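Astwood label maker: six months of sticking names on everything
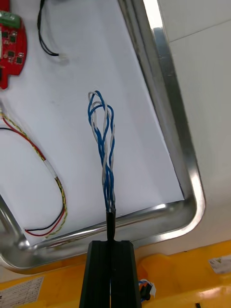

My sister-in-law says a label maker is just a pen with batteries, and she has told me so twice since I bought mine. Fair enough! She also has four unmarked chargers in a kitchen drawer and tries them one by one every time her tablet dies, so I'm not taking advice from that corner.

I got the Astwood in June after a weekend of pulling the wrong plug behind the TV. I'd been looking at the Porura, which is cheaper, but the keys on it are tiny and I have thumbs like potatoes. The Astwood has proper keys with a bit of click to them, laid out like a normal keyboard, and a screen big enough to read without hunting for my glasses. It runs on 6 AAA batteries (not included, grumble) and I've changed them once.

Setup is nothing. You drop the tape cartridge in, close the lid, pick a language and start typing. The manual is 50 pages and I've opened it exactly one time, to find out how to print sideways. You hold down the shift key and press the size button, by the way, in case you've landed here looking for that.

Cables are what I bought it for and it does those well. There's a wrap setting that prints the name twice with a gap in the middle, so you fold the label around the cord like a little flag and can read it from both sides. The flags on my router and lamp cords are all still on. The skinny ones, like earbud cords, are another story. The label is so much bigger than the cord that it flops around and catches on things, and I've gone back to colored tape for those.

Spice jars, great. Freezer tubs, so-so. The standard tape peels at the corners after a few weeks in there, and the freezer-grade tape costs nearly twice as much. I tried a Zeveo refill to save some money and it jammed, then printed everything in a sort of ghostly gray, so back to the Astwood ones I went.

My big gripe is the waste. Every single label comes out with a blank inch at the front, and you can shrink it in the settings but the machine forgets the minute you turn it off. Why?? Type several names in a row with a space between them and cut them up with scissors, that helps a lot.

The cutter is also kind of stiff. You have to really lean on it.

Would I buy it again? Yes, for the keys alone. If you only want to do a few folders, get the Porura and be patient with it. I've got one more cartridge in the drawer and the whole garage to go.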